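Chapter 3
Knits, Folds, and Floors

I learned to fold sweaters in a shop called Kustum, where I lasted one summer and ruined a fair number of necklines. My boss, Ming-te Kwan, could square up a heavy knit in two moves. I needed the whole counter — and usually a second try.

So before we get to shelves and drawers, I want to spend a chapter on the cloth itself. Dark, fuzzy fabric is the hardest kind to read. The folds sink into one another, and you can hunt a long while for a hem that's right under your thumb.
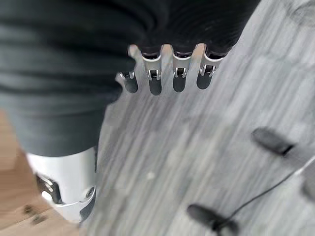

My habit is to start from the edge I can find and let the rest hang. Gravity does a lot of the sorting for you! Once the weight has settled, run your hand along the lowest fold until you hit a seam, then a corner, and only then lay the thing down.

You'll need one thick knit for the exercises on page 17, the older the better (mine has a hole in the elbow). We'll begin with the half fold and leave sleeves for later.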